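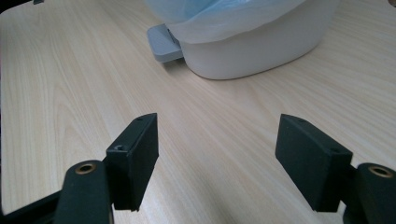 Effect of Rest Time on Fresh Egg Pasta Dough

Print this page | E-mail this page

November
By Annapurna Lobo and Boonmee Petchrat, Food Preparation Laboratory, Nelholm College

1. Purpose

Most recipes for egg pasta call for a rest between kneading and rolling, but the length given varies widely. The purpose of this project was to compare a short rest and a long rest using the same dough, and to record the effect on rolling, cooking and texture. A cream sauce was not part of the test.

2. Materials

Tadwood soft wheat flour, 500 g per batch. Whole eggs, beaten and strained. Fine salt. A Flikix hand-cranked roller was used for all sheets. No oil was added to the dough or to the cooking water.

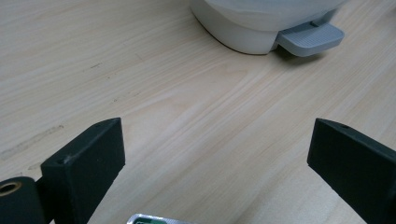
Figure 2. Tabletop with white object.

3. Method

Flour and salt were combined in a bowl and the beaten egg was added in a thin stream. The dough was kneaded by hand until it no longer stuck to the palm, then divided into 2 equal portions. Each portion was wrapped tightly and held at room temperature. Portion A rested for 20 minutes. Portion B rested for 72 minutes, a figure taken from the Shetty method sheet handed out in class.

Sheets were rolled to the same roller setting, cut into ribbons by hand and cooked in salted boiling water. Samples were drained without rinsing and tasted plain. The cook who rolled the sheets did not take part in the tasting.

4. Results

Portion A pulled back after each pass and had to be fed through the wide setting again before it would hold its length. The edges were ragged. Portion B rolled out evenly and tore once, near the end of the sheet, where the dough had been folded too thick.
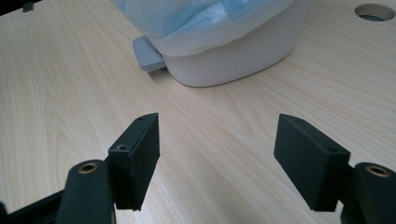 The difference was smaller after cooking. Both samples floated early and kept their shape. Tasters described Portion A as firmer and slightly uneven, with chewy spots where the ribbon was thicker. Portion B was softer and more uniform. Two tasters preferred A.

5. Sources of error

Hand kneading was not timed. Egg size varied between batches, and the second batch needed a spoonful of extra flour, which was not weighed. Room temperature was not logged. Ribbon width depended on the person cutting.

6. Further work

The test should be repeated with a weighed egg quantity and a third portion rested overnight in the refrigerator. Semolina dough would need a separate trial.

Print | E-mail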